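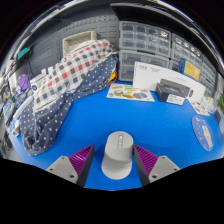

1/ Desk reset, 8th December
Blue top, drawers behind it, fabric on the left still to be folded. The checkered piece and the navy polka dot piece go to different places, so they get separated first. The gray upright device stays near the front edge until the rest is settled.

2/ Rule for this desk: the working area is set first and storage takes what remains. Last January I did it in the opposite order and ended up typing with my elbows in.

3/ Working area is defined by the mouse pad. Round pads waste the corners, but you can rotate them freely and they don't have to line up with anything. Put the mouse down, move it through its full range, mark the outer limit with masking tape. Nothing lives inside the tape.

4/ Back row next. The long white keyboard-and-mouse box goes on its edge, parallel to the rear of the desk. On edge it uses a fraction of the depth it needs lying flat. Small boxes can ride on top of it if they are light. The dark box goes in front, left side.

5/ Sticker sheets flat, in front of the row. I tried them upright in a file sorter for a while. They curl. 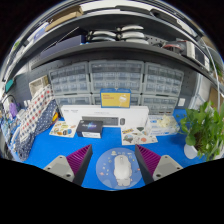 6/ Keeping retail boxes on a desk is just clutter with a straight edge, according to one reply. Partly agree. My warranty return with Cakov went through faster with the original box, so boxes stay until the return period ends. After that they get flattened.

7/ The same reply asked why the box isn't in a closet. The closet is full. It is on the list for January.

8/ Cables. Everything runs through a Todell tray screwed to the underside. 4 clips, 15 cm apart. The first set was adhesive and let go in the summer. Screws have held.

9/ If your top is thin, measure the screws before drilling. Then measure them again with the washer on. I have a plugged hole that explains this.

10/ Cleaning a blue top: damp microfiber, then a dry one. Bright blue shows every ring and every crumb. Spray goes on the cloth, away from the paper sheets. Lift the pad and do the area under it too, grit collects there and you can hear it when the mouse moves.

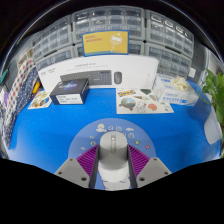
Photo: Navickas Workspace Log / Nunari

11/ Right side of the back row is the white box with blue print. Plant on the far right. Broad leaves, so it gets turned every couple of weeks or it leans over the desk and takes the space back.

12/ I water it in the sink and let it drain there before it goes back. Saucers overflow. Cardboard wicks.

13/ Remaining: fold the fabric, sort the drawers, relabel them. The old labels were printed on thermal paper and have faded to nothing. Replacements will be pencil on card.

14/ Time spent so far: 3 hours, most of it on the tray. Without the cables it would have been under one.

15/ Someone asked for the tape dimensions. They won't transfer. Use your own arm and your own pointer speed, then tape.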